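Search this site Search Go

How to Wash and Dry a Checked Tablecloth So the Lines Stay Straight

A cloth with a printed grid shows every mistake you make in the laundry. If one corner shrinks or the hem gets pulled on the line, the squares lean and you will see it each time you sit down. The method below is the one we use at Flarkow for all our everyday table linen, and it works for plain cloths too.

What you need

Mild liquid detergent
White vinegar
A soft brush or an old toothbrush
A clothesline or a wide drying rack
An iron and a clean cotton towel

Before you wash

Shake the cloth outdoors and check the label. Most printed cotton and cotton blends can take a warm wash. Linen should go cooler. If the label is gone, treat the cloth as if it were linen.

Measure the cloth along both sides and write the numbers down. Ours is 60 by 60 inches. You will need this at the ironing stage.

Treat the stains next, while the cloth is dry. Dab a little detergent on grease and work it in with the brush, going along the lines of the print and never in circles. Tomato, coffee and tea come out better with vinegar and cold water. Leave candle wax until it is hard, lift off what you can with a dull knife, then iron the spot through a paper towel.

Washing

Wash the cloth by itself or with one or two light items. Fold it loosely in four and lay it around the drum. A cloth stuffed in as a ball comes out twisted.

Use half the detergent you would use for a full load. Add 2 tablespoons of vinegar to the rinse if your water is hard. The water here in Tondatbridge is very hard, and without vinegar dark cloths go chalky by March.

Pick a low spin. Our old Fahy washer has no spin setting, so we stop it early and let the cloth drip in the tub.

Drying

Take the cloth out as soon as the machine stops. Hold two corners and snap it a few times, then do the same from the other end.

Hang it over the line at the halfway point, with one of the printed lines running right along the rope. No clothespins at the corners – they leave points that are hard to iron out. Bring it in while it still feels slightly damp.

Ironing and squaring up

Lay the cloth face down on the towel. Iron from the center outward, following the grid. If a side has come up short against your measurements, pull gently on that side while the cloth is warm and damp, then press it. Corners that lean can be pulled on the diagonal in the same way.

Plilturen and other coated cloths should not be ironed at all. Wipe them down and roll them on a tube.

Put the cloth back on the table and smooth it with your palms from the middle. Store spares rolled if you have the room. If you fold them, change the fold lines every time.
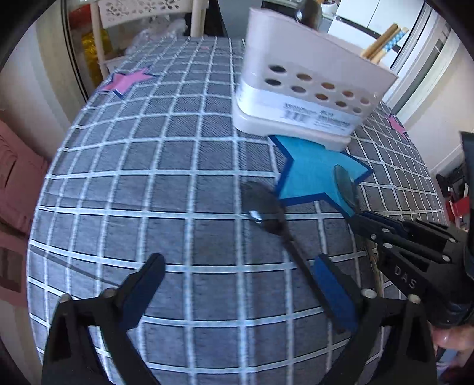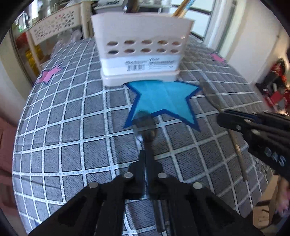 Gray cloth with a white grid, on the table.

Contact us | Copyright Flarkow Home Pages | Back to top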